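Sat 27 October

I have worked at Kivby for six years, most of them at a folding table. We wash, repair and fold staff shirts for shops and cafes, and since July part of the folding has been done by a two-armed robot from Jerkard. My sister asked me what it's like and I gave her a bad answer on the phone, so I'm writing a better one.

First, the way it was. A cart came over from the dryers, you took a shirt, shook it out, laid it face down, did the sleeves, did the sides, folded it up from the bottom, and put it on the stack. The target was 60 an hour. Most of us could beat that in the morning and most of us couldn't after three in the afternoon. My right shoulder started bothering me in my second year. Two of the women who trained me had already moved to the front counter because of their wrists.

The robot doesn't fold 60 an hour. On a good day last week it did 32, and that was plain short-sleeve shirts, one type, one color. If you give it long sleeves or anything with a stiff collar it gets slower. It doesn't stop for lunch, though, and it doesn't mind the end of the shift.

It was set up at the Whitcombe site first, in the room with the drinks shelves, and I went over there for 14 days to learn it. Most of that time went to light green shirts.

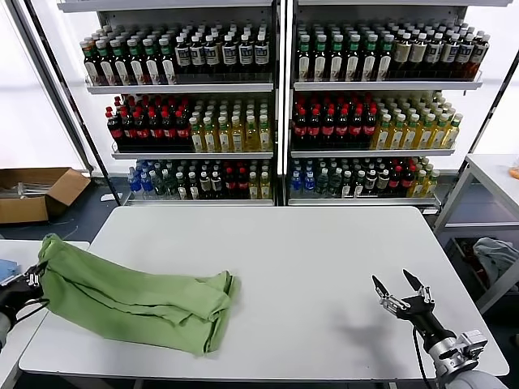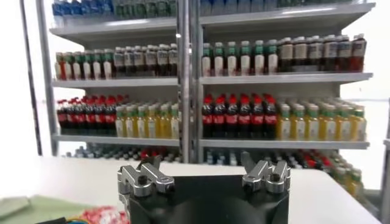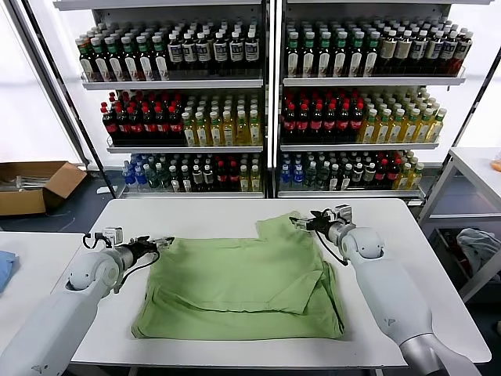
After I put up my first short post on this in the summer, Nusrat Liyanage wrote that the folding went to a machine at her plant too, and that the hard part came later. Nobody lost a job the first year, she wrote, but when people left they weren't replaced, and the ones who stayed ended up watching screens and clearing jams alone in a room where there used to be five people talking. She said to ask early what happens to the hours, and to get the answer on paper.

I took that seriously and I did ask. What we have on paper is that no folding hours get cut before next July. After that it says "to be reviewed," and I can't tell you what that means. My supervisor can't either. She is in the same position I am, only with more meetings.

As for the day itself, I now fold for half a shift and tend the robot for the other half. Tending means I sort the shirts before they get to it, pull out anything with a tear or a missing button, and step in when it gets a grip on two layers where it wanted one. It does that a lot with sleeves. You learn to notice when a fold is going wrong, and it's a different kind of tired from folding by hand. My shoulder is better. My eyes are worse at the end of the day and I get headaches I didn't use to get. I've mentioned this and they moved one of the lights.

There is also the logging. Every bad fold gets a line in a program called Skeltora, with a code for what went wrong. I have entered 1309 of them. At first I resented it, since it felt like I was training my own replacement one line at a time, and I suppose that is partly what it is. But in September they paid us a higher rate for tending hours, after several of us pointed out that the logging was skilled work and that you had to know how to fold to know which code to pick. The raise isn't big. It covers my bus pass and a bit over.

The thing I didn't expect is the quiet. When there were four of us at one long table we talked all day, about kids and landlords and whatever was on TV. Now we're staggered, so there are usually two of us in the room, and one is logging. I see people at break and that's about it. I brought it up at the last shift meeting and was told they would look at the schedule.

I don't hate the robot. If somebody offered me my old job back exactly as it was, shoulder included, I don't think I'd take it. I would like the other three people back in the room.

I'm on the early shift all next week and they want to try it on aprons. The strings are going to be a problem.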